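Gripper won't let go of fabric, no fault raised

Clavanex user forum > Two-arm benches > Faults and safety

druvero_bench
Posts: 27

Looking for ideas before I open a support ticket. We run a two-arm bench on laundry sorting, with a few dishes on the same table. Since we changed the finger pads on the left arm, the gripper gets an open command, reports that it is open, and the garment stays attached. Then the arm moves off and takes the cloth with it.

It did this four times in one afternoon. The worst one dragged a sleeve across the table into the path of the right arm. Both arms carried on as if nothing had happened and I had to hit the stop button. Nothing in the log except the stop itself.

It is much worse when the clothes are in a heap with several layers together. Single items on a bare table are mostly fine. This is the sort of cloth it is working in, from the wrist camera.

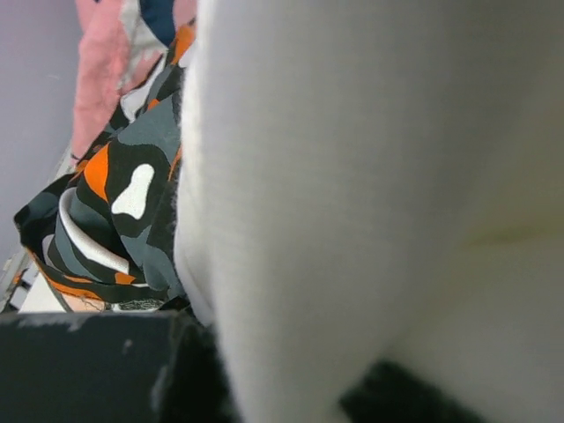 What I have tried so far: cleaned the pads with alcohol, redone the zero position on the fingers, slowed the opening. The slower opening made it worse if anything. Software is the Inix controller with the stock settings. Has anyone had the same?

heinonen_fan
Posts: 911

Check the edges of the new pads first. If they were cut from sheet there is often a rough lip on the inside corner, and knit fabric hooks on it. Run a cotton bud along the edge. If it leaves fluff behind, there is your answer.

The position reading only tells you where the motor is. It knows nothing about what is hanging off the finger.

torque_and_tea
Posts: 6

I don't think it is the pads. We had this on our bench and it was loose threads getting into the gap behind the finger. You can't see them unless you take the finger off. Once there is enough in there, anything with a frayed hem gets caught.

druvero_bench

Did the cotton bud test. Left pad is clean, right pad left a bit of fluff near the tip. Have not had the finger off yet.

Some more detail on the layout in case it matters. Left arm does the clothes, right arm does the plate and bowl. The two work areas meet in the middle of the table and there is no physical divider. 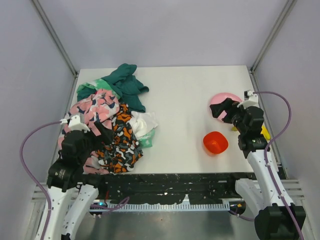 The planner keeps the arms apart from each other, but it doesn't know about anything an arm is carrying. So a shirt trailing from the left gripper can go straight over into the right side and the planner sees no problem with it.

quietmotor
Posts: 340

That last part is the bit I would worry about. The snag is a nuisance. Two arms joined by a shirt is how you strip a gearbox, or throw a bowl at whoever is standing there. I would stop running both arms together until it is sorted.

heinonen_fan

Bit strong. These are small arms and the current limit should trip before anything breaks. We have had cloth caught between two arms plenty of times and never lost a gearbox.

quietmotor

The current limit trips if it is set properly. He said stock settings. On our Inix install the stock limit was high enough that the arm pulled a towel tight and kept pulling. It never tripped. I would not count on it without testing.

heinonen_fan

Fair point about testing it. I still say fix the pads first, then look at limits.

torque_and_tea

Easy test for the limit: tie a strip of old sheet to a luggage scale, hold the scale to the frame with a clamp, and let the arm pull slowly with everyone standing back. Write down where it stops. If it doesn't stop, press the button and lower the limit.

And take the finger off!

druvero_bench

Update. You were both partly right, annoyingly.

Took both fingers off the left gripper. There was a wad of dark thread wound round the pivot on one side, packed in tight. It took tweezers and a seam ripper to get it out. The right pad also had a lip on the inside corner, which I took down with fine wet and dry paper.

Then the pull test. With the stock limit the arm did not stop before I pressed the button, so quietmotor was right to nag. It is lowered now and trips early on a firm pull. It also trips now and then when lifting a heavy pair of jeans, and I can live with that for the moment.

I have added a check after each release: the arm lifts a little, waits, and compares motor load with the empty value. If it is higher than it should be, both arms hold and a message comes up. Two holds so far, one real and one false.

quietmotor

Good. Does the hold cut power or just stop motion?

druvero_bench

Just stops motion. If I cut the power the arms drop, and I don't want one landing on the crockery. The button still cuts everything.

clav_newstart
Posts: 4

Same gripper here, same new pads, and we get the odd release failure on socks. How often are you planning to clear the pivots?

druvero_bench

Every morning before the first run until I see how fast it builds up. I will post again if it comes back.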